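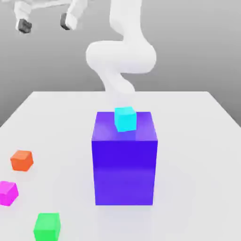 Svitlana Yurchenko wrote back that a wild card is worth nothing without a draw sheet next to it, and she wanted to know why the first release of this data left the draw sheets out. Fair complaint. They are in now, in the draws folder.

Judard Wild Cards

Version 2. One row per wild card handed out at lower-tier tennis events, 1,026 rows in all. Maintained by Onni Laaksonen and Hashini Uddin.

Fields
player_id, event, age_at_entry, rank_at_entry, home_entry (yes/no), rounds_won, source

What it is supposed to show
Whether young players with wild cards go on to rank higher. I doubt it can. Organizers pick players they already rate, so a good career later says little about the free entry. The Wallwood ranking model, trained on these rows, claims otherwise – I have not been able to reproduce it.

Known problems
Rank is blank for anyone outside the published list. Do not fill it with zero.
home_entry goes by passport, and Zoi Tsoukalas found 30 rows where that looks wrong. They are flagged but not fixed.
Events at Zullodberg before the change of surface come from one newspaper.
We checked 100 rows by hand against the draws. The rest are as scraped.

Use
Fine for counting entries. I would not quote it in an argument about who deserves one.

Corrections go to Hashini, with a source attached.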